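Home | Features | Homes & Desks | Makers | Letters | Subscribe

The pot on the table

by Raili Leinonen

I've owned three desks and hated all of them by the end of the first winter. Drawers fill up, don't they? So when I moved into the back room at Grasamcombe I told myself: one table, one pot for pens, and a big sheet of paper over the top. That's it!

The paper was Venla Nieminen's idea. She's covered her tables for years (she buys it on the roll from Pesonen, 100 metres at a go, and I now scrounge off the end of hers). You can scribble on it, spill on it, glue things to it, and when it gets too awful you pull it off and start again.
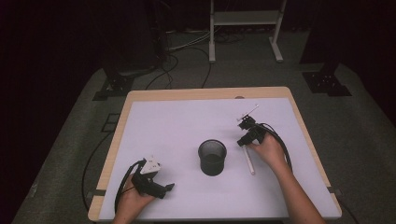
I'm fussier about pots. A jam jar is fine until you knock it over, and mugs get borrowed for tea. Black wire mesh is my favourite by miles – it's light, you can see at a glance whether your good scissors are in there, and the dust falls straight through. Well, most of it. Mine was the cheapest one in Ellska and I'm fonder of it than of some of my relations.

What goes in it is another matter. Eero Räsänen keeps five pencils and a ruler. I keep brushes, thin sticks for stirring paint, a knitting needle and a pen that died in March. Once a week I tip the lot out, put back what I've used and find a drawer in somebody else's room for the rest.

Then comes the bit I love, a fresh sheet with hardly a mark on it. I usually leave it alone until after lunch.
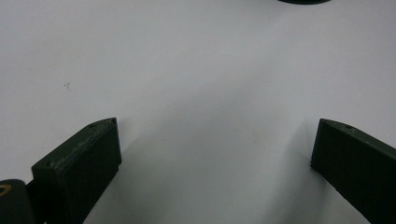 Sticking the paper down

Tape the far side first, then smooth towards you with your forearm. Leave a strip of wood showing all round, it looks nicer and the tape has something to hold.

Comments

Esko Sjöberg: Lining paper does the job too, and it's cheaper.

Ingvild Lunde: My pot has 5 rubbers in it and no pencils. Tipping it out tonight!

Contact us | © Prudon Magazines | Back to top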